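Updated June 21, 2022, after I gave in and tested the vinegar thing again.

# Blankets, Throws and the Advice People Give About Them

Most blanket advice gets copied from one site to the next without anybody washing a blanket. I've kept this page for a while and I change it when something fails. If a tip made no difference in my house I say so. Your water and your washer may disagree with mine.

## Vinegar "locks in" color

It doesn't. Modern dyes are set at the mill or they aren't set at all, and a cup of white vinegar in the rinse won't rescue a bad one. I soaked 2 swatches of the same red cotton overnight, one in plain water and one in vinegar and water. Both bled. Alina Jitaru, who swears by it, looked at the swatches and said I'd used the wrong vinegar.

What does help with a bright blanket:

- Wash it alone the first few times.
- Cold water, short cycle.
- Take it out as soon as the machine stops. A damp heap is where the dark stripes get onto the pale ones.

Color catcher sheets I'm on the fence about. They come out pink, so they're catching something. Whether that something would have landed on the yellow stripe or gone down the drain, I couldn't tell you.

## Tennis balls in the dryer

These work for down. For a flat woven or fleece blanket they mostly make noise. Stopping the dryer halfway and shaking the blanket out by two corners did more for me than any ball, and the wool ones that cost real money did no better than the ones from the dog's basket.

## Freezing it to kill dust mites

Maybe. It needs a proper cold freezer and a good long stay, and you still have to wash the blanket afterward, because dead mites are as itchy as live ones. If your blanket can take a hot wash, do that and leave the freezer for peas. Check the label first. Acrylic doesn't love heat.

## Pilling

Fabric softener is supposed to prevent it. In my experience softener coats the fibers, makes throws feel greasy and leaves the pills right where they were. Pills come from rubbing. Turn the blanket so the side you sit on goes face down in the wash, or fold it in half with that side inward and put it in a big mesh bag.

For pills that are already there I own a Jinwood fabric shaver, which is fine. A disposable razor is also fine if you pull the cloth tight and keep your strokes short. Pumice stones are recommended everywhere and I'd keep them away from anything you like. Mine opened a hole in a throw from Pilar Henríquez that I still haven't mentioned to her.

## Baking soda for smells

Half true. Sprinkled on and vacuumed off, it helps a little with a musty closet smell. It did nothing for cooking smells. A day outside on the line did nearly everything, and it's free. Bring it in before the dew.

## Lint rollers versus rubber gloves

One I expected to laugh at. A damp rubber dish glove, dragged in one direction, picks up pet hair faster than a roller. It has to be *damp*. Soaking wet just spreads the hair around.

## "Use the bed as a work table"

You'll see this in every list of small-apartment tips: spread a blanket on the bed and do your sorting and unpacking there. I'm not convinced. Small parts roll into the dip you make when you sit down, and a busy pattern hides them. If the bed is all you've got, keep the box open next to you and put pieces back into it as you go. A plain sheet on top of the blanket makes dropped screws easier to find. A tray is better yet.
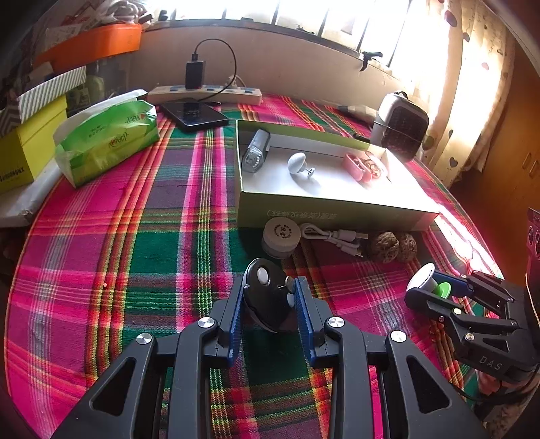
*A striped plaid blanket on the bed, with an open box in the middle.*

The other thing is snags. Anything with a metal end or a rough edge will find the one loose thread. When that happens don't cut it. Push the loop through to the back with a blunt needle or a crochet hook and stretch the cloth gently both ways. I've seen clear nail polish suggested as a fix for this. It dries into a hard little scab that you will feel with your foot every night.

## Storage

Vacuum bags save space, no argument. They also put creases in wool that took me until September to get rid of. Use them for synthetics. For wool, an old cotton pillowcase with the end folded under.

Cedar blocks: they smell nice. I had moths with cedar and I had moths without it. Clean the blanket before you put it away and look at it now and then.

## Still testing

- Salt in the first wash. Luuk Vanhove says yes, I say it's the vinegar story again.
- Hanging plaid on the diagonal so it doesn't stretch. No opinion so far.
- Borax. Gave me a rash, so that one may take a while.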